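Iltis household bins: a readme for the pantry and table sorting notes

Hi! I'm Beverley, and these are my notes on the big sort-out of the table stuff, meaning all the odds and ends that never had a proper home. The list covers 293 things and 12 containers, and yes, I typed every line of it myself (Kam-wah Lau fixed my spelling, bless him).

What's in the folder: items.csv has one row per thing, with its name, its size and the container it belongs in. containers.csv has the bins, baskets, trays and tubs. The file called notes.txt is mostly me arguing with myself over where sauce bottles should live.

My rule of thumb is tall stuff stands up, small stuff gets a lid or a wall around it. Squeeze bottles go in a basket, tips up. Boxes can lean in a bin if they have to, I'm not fussy!

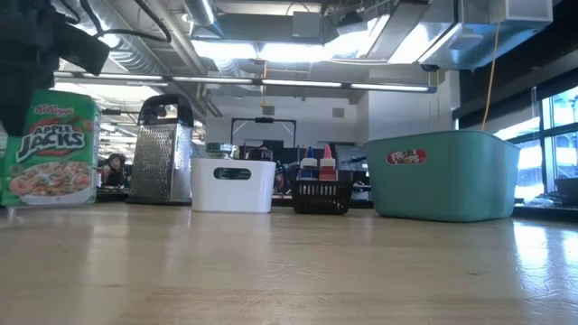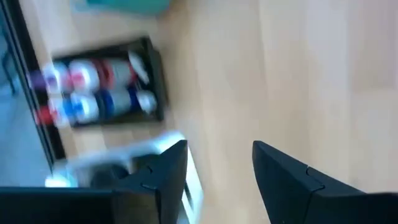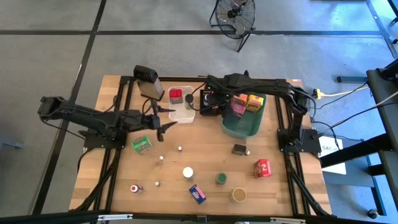 Sizes are in inches and I measured with a sewing tape, so don't build cabinets from them. Anything under 3 inches across is marked "small" and can go in with other small things. I left the weight column blank for most of the jars and I keep meaning to get back to it.

Known problems: rows 100 and up use the old container names from when we were in Utcombe, so "Yuen bin" and "white bin" are the same one. Hui-mei Tsang wants them merged and she's right, I'll do it some Wednesday when it's quiet.

If you find a thing listed twice, send me the row number and I'll take one out.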